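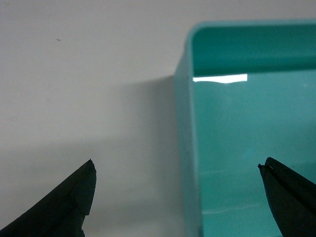

Phishing kit targets help desk portals at small hosting companies

Security firm Clinen has published an analysis of a phishing kit that collects help desk logins from small web hosting companies and uses them to reset customer passwords. The firm calls the kit Nunuvden, after a string left in its configuration file. Clinen counted 43 hosting companies with at least one staff account exposed between April and October.

The attack starts with a support ticket. The message describes an ordinary billing or DNS fault and includes a link to what the sender says is an error log. The link opens a copy of the hosting company's own staff login page, served from a domain registered a day or two earlier. The copy is not a static page. It works as a reverse proxy, passing the username, password and one-time code to the real portal and keeping the session cookie that comes back.

With the cookie in hand, the operator has a valid session and does not need to log in again. Clinen found that the kit replays the cookie from an address in the same country as the staff member, which defeats simple location checks. It then searches the ticket system for the words "transfer," "root" and "backup code" and exports any matching threads as a compressed file.

In 7 of the cases the operator went further and reset the control panel passwords of customers. The accounts chosen were mostly online stores. A short script was added to the checkout template of each store, where it copied card fields to an outside server before the form was submitted. The script checks for an administrator cookie and stays inactive when it finds one, so a site owner who tests the checkout while logged in will see no outgoing request.

Westness, a hosting company that resells virtual servers, confirmed that it was one of the companies affected. In a notice to customers it said one support account was used for 50 minutes before the session was closed. The company said that no billing database was reached and that it has reset the passwords of all customers whose tickets were opened during that time. It has also shortened staff sessions to 20 minutes of idle time and now asks for a hardware key before a customer password can be changed.

The kit depends on one-time codes that can be typed or pasted into a page. Logins protected by hardware keys or passkeys were not captured in any of the cases Clinen reviewed. Those methods tie the response to the domain shown in the browser, and the proxy domain does not match. Several of the affected companies had issued keys to system administrators but left support staff on codes from a phone app.

The open source ticket system Masanja, used by a number of the hosting companies, was not itself at fault, according to the report. The project has still released an update that binds each staff session to a client certificate where one is present and writes a log entry when the network address of a session changes. Both settings are off by default and must be turned on in the session section of the server configuration. Older releases will not receive the change.

Clinen advises administrators to search portal logs for a single session identifier used with two different browser strings, and to look for bulk exports of tickets outside working hours. Proxy domains seen so far place the hosting company's name before the word "desk" or "staff" and use certificates issued on the day of registration. The staging server holds the stolen files in folders named by date and deletes them after download.

Changing the password of an exposed account does not end a stolen session on all portals. Open sessions should be revoked separately, along with any API tokens created by the account. A list of proxy domains and file hashes is attached to the report as a text file.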